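收拾桌子

2018年2月25日

周日在家没什么安排,想写写桌面整理的事。上个月把那张浅桃色的桌子和旁边的木台面重新理了一遍,之后一直断断续续在调。

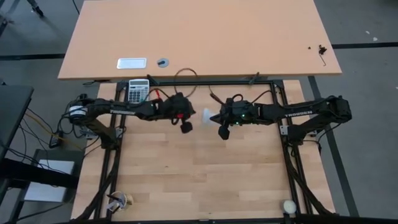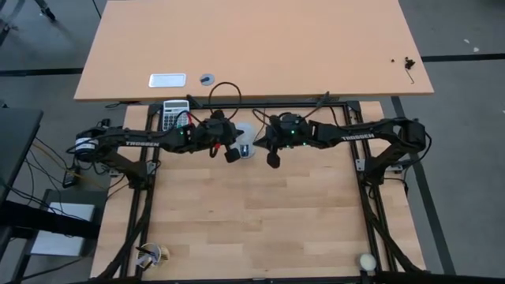 我对桌子的要求很低,坐下来能马上干活就行。以前的做法是每周大扫除一次,结果平时照样乱放,到了周末又懒得动。后来改成用完就归位,小件东西按使用频率分,天天用的留在手边,一周用一次的进抽屉,剩下的装盒子放柜顶。难办的是那些不大不小的东西,比如第二张里的计算器和那卷透明胶带,收起来嫌远,留在外面又总是越堆越多。计算器我还是留在台面上了,月底对账要用。胶带打算收进抽屉,跟剪刀、美工刀放一格。六角扳手也一样,第一张里桌面右边那把L形的就是,该回工具盒。为了这些小工具,我在Otier买过一个分格盒,格子偏浅,长一点的扳手要斜着放,盖子勉强能合上。

抽屉现在分3层。最上面放笔、便签和尺子,中间放工具和胶带,最下面放充电线和备用电池。线我用布条扎好,每根写上名字,不然过两个月就认不出哪根配哪个设备。Leen Dabbas建议我把说明书也放进最下层,试了一个星期,太占地方,又拿出来了。现在说明书统一放文件夹,过了保修期的直接扔。

桌面上的线还没弄好。浅桃色那张桌子有一个灰色的圆形穿线孔,插头大的线要拆了再穿,比较麻烦。我在Hotano看过一种夹在桌沿的理线架,还没下单,得先量桌板的厚度。

木台面的清洁比较简单,平时用干布顺着木纹擦,有胶印就用湿布敷一会儿再擦,不要拿刀片刮。另外那张桌子沾了碎屑用小刷子扫到簸箕里,别直接用手抹。

4月打算换一盏台灯,现在这盏底座太大。柜顶还有2个盒子没打开过,等换灯的时候一起清。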